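Nanami Murakami @nanamim
Sorting the candy for Saturday's block party tonight. 80 treat bags to fill and one table to do it on.

Nanami Murakami @nanamim
I bought the paper bags flat, in a pack of 200, so there are plenty left over for next May if anybody on the street wants some.

Nanami Murakami @nanamim
The plan is 5 pieces per bag. Chocolate goes in last so it doesn't end up under everything else.

Nanami Murakami @nanamim
Genji Iwasaki asked if we're doing a nut-free batch again. Yes – those get a green sticker and their own box. I fill them first, before any of the other candy is opened.

Nanami Murakami @nanamim
I sort by wrapper before I start bagging. Small bars on one side, pouches on the other. It takes ten minutes and saves a lot of digging later.

Nanami Murakami @nanamim
Down to the odds and ends now. Hershey's bars and a few yellow packets still to sort. 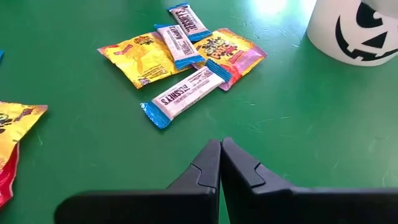 Nanami Murakami @nanamim
Whatever doesn't fit goes in the bowl by the sign-in sheet. Last year the bowl was empty before the grill was lit.

Nanami Murakami @nanamim
Pickup is at my place, Saturday from 9 – bring a flat box if you're taking more than one street's worth.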